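How does a microwave oven heat your food?

Reading time: 6 minutes

Many kitchens have a microwave oven. It can warm a bowl of soup in a few minutes, and it does it without a flame or a glowing red bar. So where does the heat come from?

Waves you cannot see

A microwave oven uses a kind of wave called a microwave. Light is a wave too, and so are the signals that bring music to a radio. All of these belong to the same big family. Your eyes can pick up light, but they cannot pick up microwaves.

Inside the oven, behind the wall of the cooking space, is a part called a magnetron. You say it like this: MAG-nuh-tron. When the oven is switched on, the magnetron uses electricity to make microwaves. They travel into the space where the food sits.

The walls of that space are metal. Microwaves bounce off metal in the same way that a ball bounces off a playground wall. They go back and forth and pass into the food many times.

What happens in the food

Nearly all food has water in it, even bread. Water is made of tiny bits called molecules, far too small to see. When microwaves reach them, the water molecules twist one way and then the other, very fast indeed. They bump into the molecules next to them and set those moving as well.

Things feel hot when their molecules are moving quickly. All that twisting and bumping is what warms up your dinner.

Foods with plenty of water in them usually heat well. An apple is mostly water, although it may feel quite solid when you bite it. A dry powder, such as dried herbs or flour, has much less water inside. 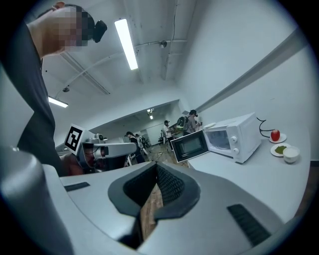
A microwave oven with its door open, and an apple on a small white plate.

The door has a window so that you can check on your food. If you look closely at the window of a microwave oven, you will usually find a metal sheet full of tiny holes. Light can get through the holes. Microwaves are much too long to fit, so they stay inside. Opening the door also switches the magnetron off at once.

Knobs and buttons

Some microwave ovens have buttons and some have knobs. On many ovens with two knobs, one sets the power and the other sets the time. The power tells the oven how much heating to do. On a low setting many ovens switch the magnetron on and off, over and over, and you may hear the hum change as this happens.

Why is the middle still cold?

Microwaves do not go all the way through a thick piece of food. They heat the outer few centimetres, and then the heat has to creep inwards. The waves are not spread evenly either, so there are hot spots and cool spots. A turntable helps by moving the food about. Stirring helps too. Many packets tell you to let the food stand for a minute or two, which gives the heat time to spread.

Olanrewaju Bako's class tested this with a bowl of cold mashed potato. They heated it for 3 minutes and an adult took its temperature. Near the edge it was 80 degrees Celsius, but the middle was still cool. After a good stir the two readings were much closer together.

Staying safe

Ask a grown-up before you use a microwave oven.

Never switch it on when it is empty.

Keep metal spoons, foil and dishes with shiny gold edges out of it. They can make sparks.

Do not heat an egg in its shell. Steam builds up inside and the egg can burst.

Use oven gloves. The food makes the dish hot, and steam can burn you when a lid comes off.

Words to know

Magnetron - the part that makes the microwaves.

Molecule - a very tiny piece of something, such as water.

Turntable - the round plate that turns inside many ovens.

Something to try

With an adult, find a few foods in your kitchen and decide which ones have a lot of water in them. Cut a slice of apple and press it on a paper towel. Do the same with a cracker. Which one leaves a wet mark?

Written by Karlijn Verschueren, April 2022

Get the Uzor newsletter! New pages for curious children, sent to your grown-up's inbox every month. You can unsubscribe at any time.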